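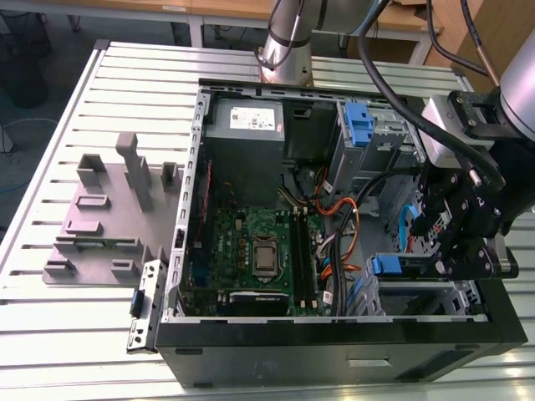 Seon-mi Ha

Doing up an old office tower this month and posting as I go. Panel is off, case is on its side on the bench. Thread.

The plan is small. Clean it, more memory, swap the hard drive for a solid state one, put it back in service as the label printer machine. Budget is 300 and I would like to come in well under.

Laying it flat makes everything easier. Power supply at the top left, board under it, drives over on the right. With the case standing up I always end up holding a flashlight in my teeth.

Two memory slots on this board, right next to the processor. So no adding a stick later and hoping. You pick the pair you want and that's it.

The blue latches are the part I like. Older office machines had these all over and you could get a drive out without hunting for a screwdriver. Push the tab, slide the drive. Newer ones I've had open made me take out four screws for the same job.

Wiring is the usual. Orange, black, white and gray in one bundle looping down from the power supply. I take a phone picture of every plug before I pull it, and I still get the front panel ones wrong.

Parts so far: memory kit from Zovesura, drive from Tunora. The drive comes with no mounting adapter, so check that before you order if your bays are the wide kind. 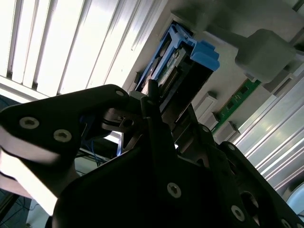

Blue bracket and latch, close up.

Someone asked about the label in there. I can't read it either. Going by the service manual for part numbers, 334 pages and the drive section is near the end.

If a latch feels stuck, stop. The plastic gets brittle with age and the tabs snap off clean. I broke one on the last tower and held that drive in with a zip tie for two years - it was fine, but I don't recommend it.

Other question was thermal paste. Yes, I'll redo it before the cooler goes back on. A small dot in the middle, same as always.

Old drive has some 648 scanned invoices on it that have to be copied off first. That goes overnight to the Clovadton box in the back office.

Memory should get here in September. Will add to this thread when it does.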